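Why Do Things Fall Over?

Push a book lying flat on the floor and it slides. Push the same book when it is standing on its end and it falls over. The book weighs the same both times. What changed is how it was standing.

Scientists have a word for how hard it is to knock something over. They call it stability. A thing that is hard to tip is stable, and a thing that is easy to tip is unstable. To understand stability you need two ideas, the center of gravity and the base. 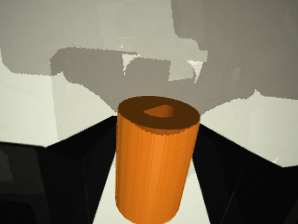
By Orysia Vakulenko
Science pages, Skoltoler Magazine for Young Readers

The center of gravity

Gravity pulls on every part of an object. It pulls on the cover of a book and on each page inside. All those small pulls add up, and together they act like one big pull at a single point. That point is the center of gravity.

You can find it on a ruler. Take a 12-inch ruler and lay it across one finger. Move your finger until the ruler stays level. Your finger is now right under the center of gravity, and it should be close to the 6-inch mark.

Now tape a coin to one end and try again. You will have to move your finger toward the coin. The center of gravity has moved toward the heavier end.

In some objects the center of gravity is in a place where there is nothing at all. A ring is like this. Its center of gravity is in the middle of the hole.

The base

The base is the area an object stands on. For a brick, it is the side that touches the ground. For something with legs, it is a little different. Imagine stretching a rubber band around the feet of a chair, down at floor level. Everything inside the rubber band counts as the base, including the empty floor between the legs.

This is why people spread their feet apart on a moving bus. Spreading your feet makes a bigger base.

The rule for tipping

Think of a line that goes straight down from the center of gravity to the floor. As long as the line lands inside the base, the object can stand. When the line lands outside the base, the object tips over.

Try it with a cereal box. Stand it up and push the top gently with one finger. The box leans onto its bottom edge. Let go when it is leaning only a little, and it drops back to where it was. Push it farther, and there is a place where it no longer comes back. At that place, the line from its center of gravity has crossed the edge of the base.

Two things make a difference to how far an object can lean:

How wide the base is. With a wide base, the line has a long way to travel before it reaches the edge.

How high the center of gravity is. When the center of gravity is low, the object can lean a long way before the line crosses the edge. When it is high, a small lean is enough.

A tall shape that is wide near the top and narrow at the bottom, like the orange one near the start of this article, has a small base and carries a lot of itself up high. Stand a shape like that on its narrow end and it will tip more easily than if you turned it over.

A tower that leans

The most famous leaning building in the world is the bell tower in Pisa, Italy. It took about 200 years to finish. The ground under one side was softer than the ground under the other, and the tower began to sink on that side before the builders had gotten very far.

There were long breaks in the work, partly because of wars. During the breaks the soil had time to settle and get firmer under the weight. When the builders started again, they tried to fix the lean by making the new floors a little taller on the low side. So the tower is also slightly curved, like a banana.

The tower leans, but the line from its center of gravity still lands inside its base. In the 1990s engineers became worried that it might fall anyway. They carefully dug out soil from under the high side, and the tower settled back a little toward straight. It still leans today.

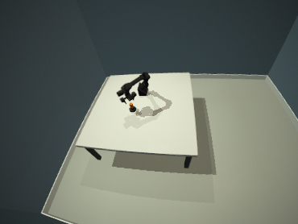 Page 17

Tables, stools, and wobbling

Wobbling and tipping are different problems. A table with four legs can be very hard to tip over and still wobble every time you lean on it.

A wobble happens when one foot does not touch the floor. Maybe that leg is a bit short. Maybe the floor has a bump. The table rests on three feet, and when you press down near the fourth one, the table rocks onto it.

A stool with three legs does not wobble. Three feet will always find the floor, even if the floor is rough or one leg is shorter than the others. The seat might slope, but it will not rock. Milking stools often had three legs for this reason, as barn floors were uneven. Camera stands have three legs too.

So why do most tables have four? Think about the rubber band again. Around three feet, it makes a triangle. Around four feet, it makes a rectangle, and a rectangle fits nicely under a rectangular tabletop. If you lean on the corner of a table with a leg under it, the leg pushes back. If you lean on a corner with no leg under it, the table may tip toward you.

If a four-legged table wobbles on an uneven floor, try turning it a little where it stands. You can often find a position where all the feet touch. If the problem is a short leg, a piece of folded cardboard under the foot works well.

Your own body

When you stand up straight, your center of gravity is inside your body, a little below your belly button. The base is your two feet and the floor between them. That is a small base for something as tall as a person, and you are always making tiny movements to stay up. You do this without thinking.

Stand with your back and your heels against a wall. Keep your legs straight and try to touch your toes. You will start to fall forward. When you bend over in the middle of a room, your hips move backward, which keeps your center of gravity over your feet. With a wall behind you, your hips have nowhere to go.

Here is another one. Stand sideways with your right foot and right shoulder against the wall. Now try to lift your left foot. To stand on one foot, you have to lean over that foot, and the wall stops you.

Experiment: the bottle test

You need:
A plastic bottle with a cap, large enough to hold 900 grams of water
A wooden board or a big stiff book
A ruler
A towel
Paper and a pencil

What to do:

1. Put the towel on the floor and do the whole experiment on top of it.

2. Stand the empty bottle at one end of the board, with the cap on.

3. Slowly lift that end of the board. If the bottle slides, put a strip of tape on the board just below it to stop it.

4. When the bottle tips over, stop. Ask someone to measure how high the end of the board is. Write it down.

5. Fill the bottle one quarter full and do it again. Then try it half full, and then with all 900 grams.

Most people find that the bottle is hardest to tip when it has some water in it but is not full. A little water makes the bottom heavy and brings the center of gravity down. As you add more water, the center of gravity climbs up again.

Words to know

Base: the area an object stands on, including the space between its legs.

Center of gravity: the point where all of an object's weight seems to act.

Gravity: the force that pulls things toward the Earth.

Stable: hard to tip over.

Did you try the bottle test? Send your measurements to Prasert Tanasarn at the Skoltoler letters page. Tell us what shape your bottle was, and how high the board was each time. We will print some of the results in September.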